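Print this article E-mail this article

The Log Comes Before the Model

By Joelle Saab

Most public discussion of robot manipulation concerns the learned policy: how large it is, how it was trained, how many tasks it can perform. Far less is said about the software that records what the robot saw and did. It is the position of this essay that recording and replay tools deserve the larger share of a laboratory's attention, and a fixed share of its budget.

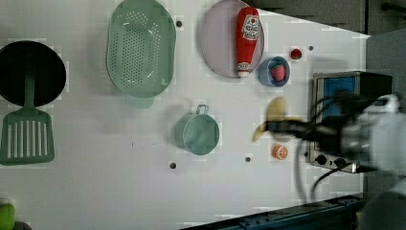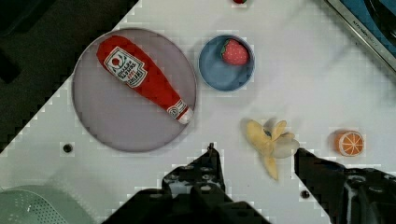 Play food and toy kitchenware on the test table, from overhead (first) and from the wrist camera (second).

The two views carry different information. The overhead camera gives the planner the layout of the table, including the pan, the colander and the oven. The wrist camera gives the controller the detail it needs near the fingers, where a few millimeters decide a grasp. A policy that uses both must be told exactly when each image was taken, and on whose clock.

At Hirkham, the group led by Randa Matar reviewed 2,000 recorded episodes before beginning a new round of training. The review found 965 in which the wrist images lagged behind the joint readings by more than 40 milliseconds. The policy trained on that material had been closing its fingers late, and the staff had spent most of March adjusting the controller. The controller was sound. The fault lay in a buffer in the recording software, and the repair took 3 lines of code.

Such a fault is easy to make and hard to see. Motion blur in an overhead image may suggest that the arm is moving quickly, but it does not say how quickly, or at what point in the exposure the joint angles were read. Only a careful log can supply that.

I would ask three things of any laboratory that publishes results in this field. Time stamps should be applied at the sensor, and the method should be stated. The replay tool should show every camera view beside the commanded motion, so that a reviewer can step through an episode without writing new code. Finally, recordings that fail a timing check should be kept and labeled, as they are often the best evidence of a fault elsewhere.

Colleagues at Fakhoury have objected that these measures slow the work. They do, at first. Our own replay tool, Dridangate, occupied two engineers for a full winter, and no paper came of it. It is now opened every morning before the arm is powered on, and I would fund it again ahead of a larger model.

Print this article E-mail this article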